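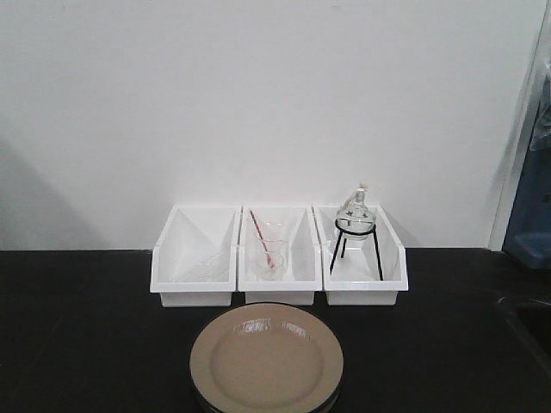 6th June, cell 2, Irdale bench

Right, the gripper fault again. I started the long run after lunch and got as far as cycle 56 before the arm stopped with "object lost" on the pendant. The log says the fingers went to full close and the width reading carried on showing 14 mm, so as far as the controller was concerned it had a lovely firm hold on something. It hadn't! It then did the whole carry and release with nothing in it, quite happily, and only tripped when the check at the far end came back blank.

I've seen this once before, back in January on the Lemberg arm, and that was the finger encoder slipping on its shaft. So I homed the gripper by hand and tried it eight times from the pendant. Five good, three stuck at 14. Slowing the close speed made no odds at all.
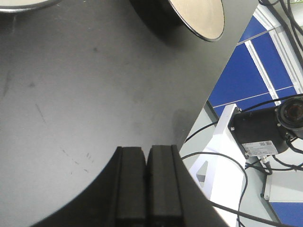
Wrist view, fingers shut or very nearly, nothing between them.

The other thing (and this bothers me more) is that the Holzer safety relay never dropped out. I know it isn't wired to care about grip, but we've got glass on this job and I don't fancy the arm swinging a beaker it only half has. Until it's sorted: no glassware runs, half speed, and somebody within reach of the stop button please.

Swapped the encoder lead for the spare and got 272 cycles on the dry program with no fault. Not convinced though, the old lead buzzes out fine on the meter. Have asked Prakard for a new encoder clamp. Old lead is in the drawer with tape round it, don't put it back on.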